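Gripper loses tracking when I pick up a plate – what should I check?
Posted in Handheld Grippers, 8 replies hidden

Our pair of hand-held grippers has started dropping out when I lift a plate with something on it. Cups and boxes are fine. It's worse with the right-hand one. I've restarted both and swapped the cables over with no change. The room is big and bright with a lot of glass down one side.
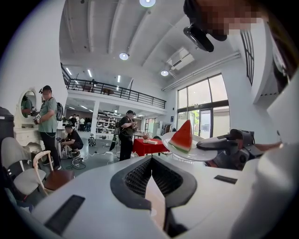
Dridport Robotics Club – Workshop Help

Pumard
Clean the markers first. Use a dry cloth, no spray. Then look at each cube from the front and see if the print has lifted at a corner. Ours had, and we lost 17 takes before anyone checked. After that, run the wrist calibration again with both grippers held still over the table. If you're near the windows, try it once with the blinds down – glare on the marker face will do it.

Griranby
Had this in August. Turned out to be a loose finger screw. Just tighten it.

Mondal
Check the screw, but I'd look at how you hold it as well. With a plate you tip your wrist to get the finger under the rim, and the cube turns away from the head camera.
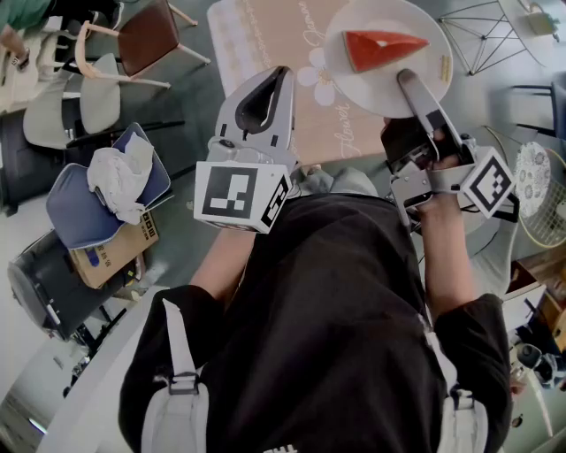

Keep your elbow out and come in from the side, so one marker face stays towards you all the way through the lift. Leave slack in the cable too, as a tight one pulls the tool round. We log 26 lifts after any change and accept 2 dropouts. More than that and we print new markers.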